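April, getting on for ten at night

Back from the open day at Atis and still too awake to sleep, so I'm writing it all down before it goes. Selamawit got us 2 places through her old course and we caught the early bus out to Jeromgate, which meant we were at the door before they'd put the sign up!

The first hour was talks. Haoran Lu did the one on grippers and was so quick I only got half of it into my notebook, but I did get the bit about cups. A thin cup is far harder than a metal block – squeeze a touch too much and it folds, squeeze too little and it slides. He said they went through 800 of them over the winter. I believe him.

Then upstairs for the part I'd been waiting for. They let us stand right by the bench, and I asked Zeyu Du so many questions that Selamawit went off to find a coffee without me. He didn't seem to mind. He showed me how the arm is taught by hand first and then left to have a go by itself, and he let me have a turn at the teaching. I was terrible! My wrist kept wanting to go the short way round and the arm kept not wanting to. Three tries, and the third was nearly decent.

I could have watched the water job all afternoon. It's such a small thing, a drink of water, and I do it every day without a thought, and there I was leaning in with my hands behind my back like a child at a shop window.
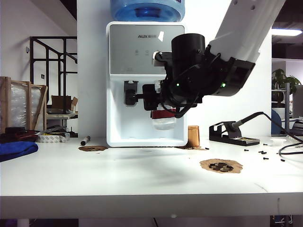

On the bus home

Selamawit thinks I should write to Chenxi Wan and ask if they take people for the summer. Room 19, she's already copied the address down for me. I'd need to brush up my maths first. Must look out the blue folder tomorrow, and give S. the money for the tickets.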